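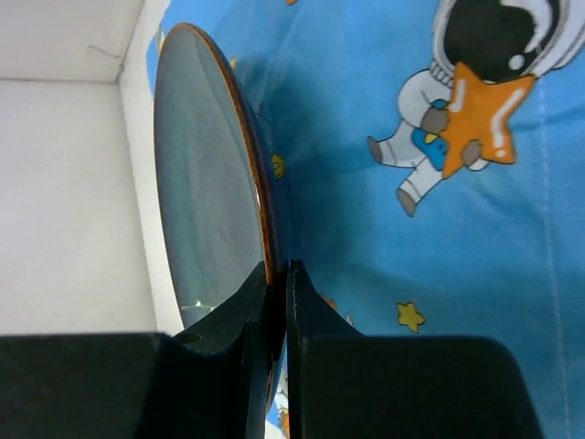

Blue-grey plate with brown-orange rim, shown with a white cardboard box.

Packing the Stoneware: Notes on a Household Move

The relocation of this household from Grollascombe to Curkeck is to be completed in August. Regular readers will be aware that the kitchen has been left until last, as it contains the greatest number of breakable articles and is also the room in daily use. The present entry records the method adopted for the plates. Glassware was dealt with in the previous entry and will not be repeated.

The plates in question are glazed stoneware, bought over several years from the Upadhyay pottery. They were never purchased as a set. The blue-grey glaze differs a little from one plate to the next, and on some the rim has fired to a deep amber while on others it is nearer to plain brown. Replacements in the same colours are no longer offered, and more care has been taken with them than with the white everyday ware, most of which came from a supermarket and could be replaced in an afternoon.

Position in the box

Plates are to travel on edge. This was not the practice in earlier moves conducted by this author, in which dinner plates were stacked flat with a sheet of newspaper between each. On the last such occasion the bottom 3 plates were found cracked on arrival, although the carton itself showed no damage. A plate laid flat carries the weight of everything above it. A plate on its edge carries only itself, and tolerates a jolt from the road a good deal better.

The floor of each box receives a layer of crumpled paper, pressed down firmly by hand, before any plate goes in. The plates are then placed in a row, the largest first, against one wall. Side plates follow in the same manner. Bowls are packed separately, also on edge, and nested in pairs.

Wrapping

Plain unprinted packing paper has been used throughout. Newsprint leaves a grey smudge on an unglazed foot ring that is very tiresome to remove, and two of the older plates still carry traces of it. A ream of 350 sheets was ordered from Hosusus at the beginning of the month and has so far proved sufficient, with a useful quantity remaining for the ornaments in the front room.

Each plate takes two sheets. The plate is set down at one corner, the corner is folded over, the sides are brought in, and the plate is rolled to the far corner. The second sheet is applied in the opposite direction. Tape is not used on individual pieces. It slows the unpacking considerably, and on the previous move a bowl was lost while the author was attempting to cut it free with kitchen scissors.

Every plate is inspected under the window before it is wrapped. Small chips are most readily felt with a fingertip run along the rim, where the glaze is thinnest. Chipped pieces have been set aside on the laundry bench and will become saucers for pot plants at the new address.

Boxes

Small white cardboard boxes were preferred to the large brown cartons supplied by the removalist. A tea chest carton filled with stoneware cannot be lifted safely by one person, and it will be lifted by one person regardless of what is written on the side. Labels have been placed on the top and on two sides of every box, giving the room and the contents in thick marker. The word "fragile" has been reserved for boxes to which it applies - an earlier policy of writing it on everything, including the bath towels, led to its being disregarded.

Any space remaining at the top is filled with tea towels. The lid should close without bulging, and the box should make no sound when gently rocked.

Remaining work

The distance to be driven is not great, but the final stretch into Curkeck is unsealed and badly corrugated after the winter rain. The plates will accordingly travel in the family car, on the floor behind the front seats, where they can be neither tipped nor stacked upon. The removalist has been advised of this arrangement and raised no objection.

Two dinner plates, two mugs and the small saucepan have been kept out for the last evening. The pantry is still to be sorted, as is the drawer beneath the oven, whose contents have not been examined for some time. Readers who have found a satisfactory means of transporting an opened bottle of olive oil are invited to leave a comment.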